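Home About us Open day Courses Contact

About us: Drerkis school of practical automation
Feb 1, 2025, by Chie Yokoyama

Drerkis is a small school where grown people learn to work with robots. Every August we open the doors to visitors.
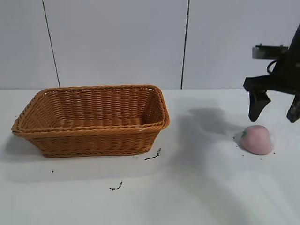
We teach in the evenings, in groups of 4 students, and the courses last 24 weeks. Our teachers are Girish Pathak for programming and Signe Bundgaard for the mechanical part. I keep the office and answer the telephone.

At the last open day we received 543 visitors, which is the most we have had. The first demonstration was picking. A toy peach lies on a white table, the gripper comes down to it from above, and a woven basket is placed on the other side. Girish explained to the visitors how the arm is told where to go, and why a soft round thing is more difficult to hold than a box. After this the visitors could give the commands by themselves, with a teacher next to them.

Signe showed in the second room how the fingers of a gripper are changed. Many parents asked about the age for our courses. It is 16 years and there is no upper limit; our oldest student has 71.

Groups from schools and firms may also visit us outside the open day. Please write to the office some weeks before.

Comments

Facundo Henríquez: I came with my two daughters and they talked of the peach all the way home. Will there be places in the evening course?

Nisha Kaushik: Good visit, but the second room was very full. Maybe make two turns next time.

Chie Yokoyama: Thank you both. Facundo, yes, please call me at the office.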